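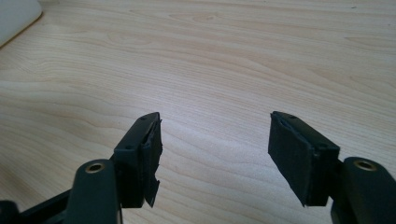
Sunday, by Kerna
2 min read
14 comments · 24 shares

Subject: Re: Oiling a pale table without turning it orange

Hello all,

I've been meaning to answer this properly, and this morning I finally sat down at my own table with a pot of tea and no excuses left!

> I've bought a second-hand table in a very light wood and I love it,
> but the old finish has gone patchy where people sit. My last
> attempt at oiling anything (a chopping board) turned it the colour
> of marmalade. Is there any way of protecting pale wood and keeping
> it pale? And do I have to sand the whole top, or can I just do the
> worn bits? It gets used for every meal and for a fair amount of
> glue and paint as well.
>
> Bouazza

Yes, there is, and please don't be put off by the chopping board. Most plain oils will warm up a light wood, and some go on getting yellower for months. What you want is one with a little white pigment in it. I used the Sturik pale oil on ours and was so pleased with it that I went straight on and did the shelves in the hall. You can't see the white once it's on, it just cancels out the yellow – the grain still shows beautifully, all those long wavy lines and the lovely oval swirls.

On sanding, I'd do the whole top. I tried doing only the worn bits the first time and ended up with what looked like a map of small islands, and had to start again anyway. It really isn't a big job. Wash it down, let it dry overnight, then go over it by hand with 100 grit, always along the grain, until the patches stop showing. Finish with something finer if you like a silky feel (I do). Vacuum it, then wipe with a barely damp cloth.

Stir the tin much more than you think you need to. The pigment sinks to the bottom, and if you skip this your first half will be clear and your second half milky. Put on a thin coat with a lint-free cloth, leave it for 14 minutes or so while you have a biscuit, and rub off everything that hasn't soaked in. Leave it 24 hours and do it again. Two coats did for us. Lay the oily cloths out flat outdoors to dry, please, as they can catch fire if left in a heap.

Glue and paint I know all about! Dried PVA peels off an oiled top very nicely. For poster paint I use a damp cloth and a drop of the Cliltance soap, and anything stubborn gets a light rub with fine paper and a dab more oil.

Do tell us how you get on, and which end you started at. I always begin at the window end and regret it.

Kerna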